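Notebook, 21/04/2026
Namata laundry package, trial at the Mellomness room

Fourth session with the package from Starnmont. We have it on loan and need to give Dhillon a yes or no on the service contract. The quote hasn't changed since January: two-arm unit, grippers, and the laundry skill set billed per site.

Setup as last session. Front loader against the wall, door open, basket on the floor in front of the drum. Small load, the light blue cloth with the bears plus the cream piece. Kept the standard black fingers on. The soft tips are an extra on the price list and I would like to see the standard ones do the job before we pay for them.
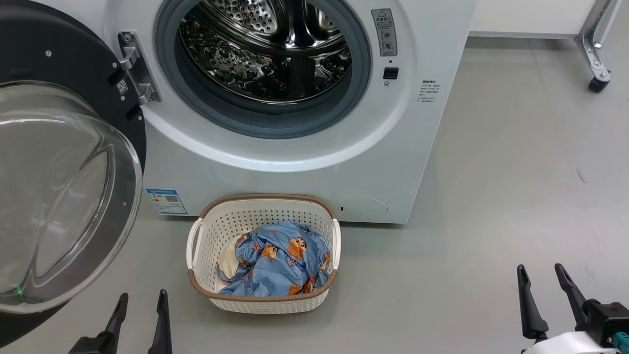

Recalibration at startup took 6 minutes. The manual says to do it any time the basket moves, which will be a nuisance in a real laundry room. Asked Starnmont whether a floor marker would do instead. No reply yet.

Things to check before the next session:
– door clearance. With the door wide open, the left arm has to work close to the glass.
– reflections off the glass and the drum. The vendor sheet says the wrist cameras cope with shiny surfaces, but gives no test conditions.
– small pieces at the bottom of the drum, down by the gasket. Want a separate log for these.

The brochure claims 97 percent of items moved on the first try. It doesn't say what counts as an item or what kind of basket was used. I don't want to put that number in our report until we have the test protocol.

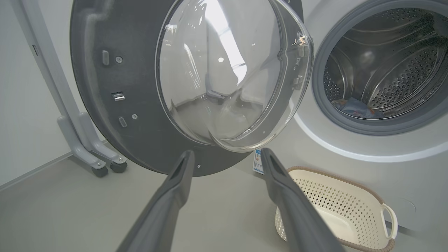 Does the per-site price cover a second washer in the same room?
Starnmont treats one room as one site, so a second machine is included, but each washer needs its own calibration file and we would have to make that ourselves.

Still to do: copy the logs to the shared drive, ask for the protocol again, get a separate price for the soft tips.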